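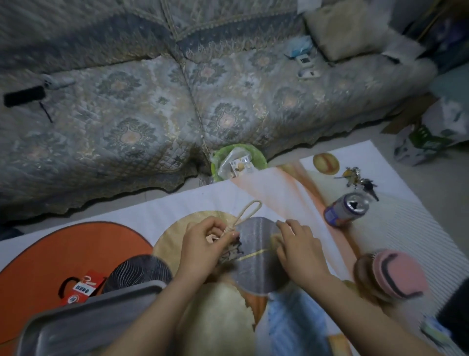
Slide 1. Small items on the floor mat, with keys and a drink can at the right. Household task session, Vadeletti open day.

Notes for the Mosier evening meeting, September 12, 2020. Keep it to 18 minutes. Leave the lights up for the first part.

Start with why we went. Vadeletti opens its home robotics lab to visitors every March, and we had asked for a place two years running. This time we got in. There were some 40 people, split into groups, and ours went through the living room tasks first.

Say what the work is. People do ordinary chores at an ordinary pace, and the footage is used to teach a robot arm the same chores. The arm we saw later is called Yensuk. It has two fingers and it is slow.

Then the point about small things. Most of us expected the hard part to be heavy lifting. The staff talked mainly about cord, loops and anything soft. A box keeps its shape when you pick it up. A cord doesn't, and the arm has to find it again each time it moves. Pause here and let people try it with their own keys. Ask them to notice how many times their fingers shift before they have a good grip.

Next slide.

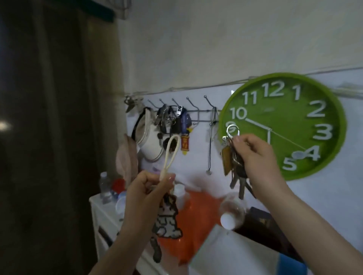

Hanging things up comes next, and it is harder than picking them up. You need the loop open, you need to know where the hook is, and you have to let go at the right moment. With a full rack you also have to work around whatever is hanging there already. Yensuk was given a bare hook and a stiff ring for the demonstration. It missed on the first try and got it on the second. People clapped.

Mention the software, Barkska, but don't get into it. It sorts the recordings by task. If anyone wants more, take it at the break — I only have one page of notes on it.

Things I'd ask if we go again: how they choose the objects, whether left-handed people are recorded, and what happens when something gets dropped. Our guide had to move on before we got to those.

Practical points for members. Parking is behind the building. The tour is mostly standing, with two chairs per room. Groups book through the front desk, and the list fills early.

Questions, then coffee.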